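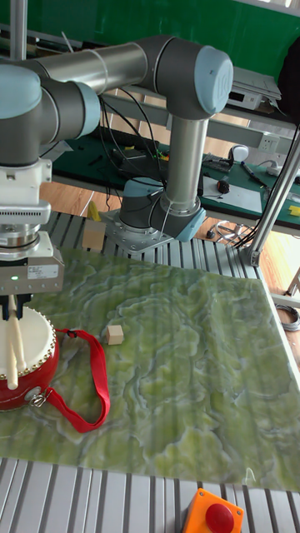
The grasp planner in Praltix drops the finger clearance check as soon as the target is a thin upright shape, and I think that is the cause of the bad plans reported here in May. The check runs against a box around the target, and for a stick the box is narrower than the fingers, so the code skips it. You only see trouble when something stands close by. With the gripper closed on a drumstick in front of the drum, the second stick leaning on the drum and a small cube just to the right, there is not much room for a wrong answer. I now test the finger shapes against everything in the world model, whatever the size of the box.

On 4/11/20 a list member wrote:
> We replayed 299 saved requests through the Tultitz branch and
> 30 came back with a finger inside a neighboring object.
> The planner marked all of them as valid. Is the collision
> margin being read from the config at all?

It is read, but the skipped check never uses it. Raising the margin will not help you.

I ran the patch on our own set of 796 requests. No finger overlaps in the returned plans. Planning takes longer, mostly on the cluttered requests - I have not tried to speed that up yet.

2 things are still open. The strap on the drum is not in the world model, so the planner treats that part of the mat as free space. And the Vosell driver still rounds the finger opening before it sends it, which needs its own fix.

The patch is against the Tultitz branch. Please rerun your saved requests with it and post any that fail, with the config file.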